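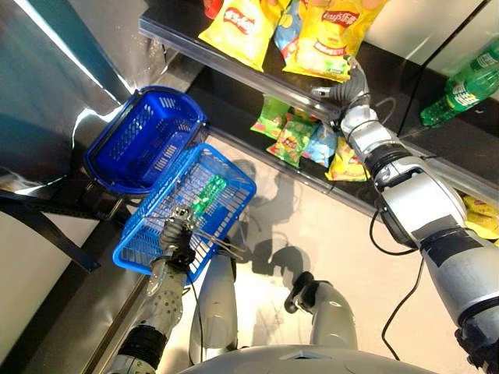

Kendra Gagnon wants to know why we still bother with the basket hand when the shelf hand is where all the interesting grasps are. Her point, more or less, was that we could park the basket on a hook, teach one arm, and be done by the end of March.

I see the appeal! But I think the basket is the good part of this task, and today's session made me surer of it. When you teleoperate both arms you find out very fast that the left one is never idle. It takes the weight of the basket by the handles, and every time the right arm stretches out for a bag, the basket wants to drift. The operator corrects for that without thinking (I caught myself doing it with my own left elbow, out in the air, leaning like an idiot). That correction is in the recordings. If we hang the basket up we throw it away, and then Kudar learns to shop with a basket that weighs nothing.

Anyway. Notes from the morning.

**Setup**

- Store corner, chips on both tiers, same layout as the last entry.
- Right arm: jointed hand. Left arm: two-finger gripper, on the basket handles.
- Grellov console, new build. Arm scaling at 0.8 for the first block, 0.6 after coffee.
- Two operators, swapping when the wrists get tired. I did the first half, Paquette bench crew did the second.

**What went well**

The slower scaling is wonderful. At 0.8 I kept overshooting the big yellow Lay's bags on the upper tier and shoving them back, and then the next approach starts from a bad place, and so on. At 0.6 it feels like wearing a thick glove, slow but mine. Kept 26 demonstrations from the session, which beats anything we've had from a single morning.

Chip bags are such a great teaching object. They crumple, they slide, they puff out where you squeeze and go flat where you wanted to hold. The best trick I have so far is to come in low, touch the bottom edge of the bag with the fingers still curled, pause, and only then bring the thumb around. With the pause you get a clean moment in the data where contact has happened and the grasp hasn't. I'd like everybody to do it the same way for the next block so we can see whether the policy picks it up.

The clear rail on the lower tier is harder than it looks from the console. Depth through it is poor in the headset and you end up feeling for the rail with the knuckles. I left those attempts in but tagged them `rail`, please do the same.

**What went badly**

Lag. Mostly fine, then a spike of 815 ms in the middle of a lift, and the left gripper kept going where I'd last told it to go. No harm done, I let off the pedal and waited. I've put a hold in the console config: anything over 500 ms freezes both arms until you press again. It's annoying for the first ten minutes and then you forget it's there.

Also, the right forearm cable needs a better path. The slack loop underneath is long enough to snag if you bring the elbow down and in. I taped the upper run again but that's a patch. If somebody has spare spiral wrap, it would be put to good use.

**By hand vs. by remote**

Tried the other way too, motors soft, standing next to it and guiding the right arm to the shelf myself. Lovely for the reach, I could place the wrist just where I wanted on the first go. Hopeless for the fingers, you can't pose a whole hand and hold up an arm at once, and my head was in the camera half the time. So: hand guiding for shoulder and elbow waypoints, remote for anything with contact. I'm going to try seeding the Brekivum trainer with the guided reaches and see if it needs fewer full demos. Might do nothing. I'm very curious!

**Numbers to keep in mind**

Target for this task is still about 4000 demonstrations across all the layouts, so don't get precious about a single bad one. Tag it and move on.

**Next**

- [ ] Kendra to run one block with the basket on a hook, so we can compare. Fair is fair.
- [ ] Cable path, right forearm.
- [ ] Swap the big bags and the small packets between tiers.
- [ ] Try 0.5 scaling for the lower tier only.
- [ ] Write the bottom-edge-then-thumb approach into the operator sheet, one paragraph, no diagrams.

Grippers parked and logs copied over by 12:40. The first-half files have the wrong operator initials on them, I'll fix those after lunch.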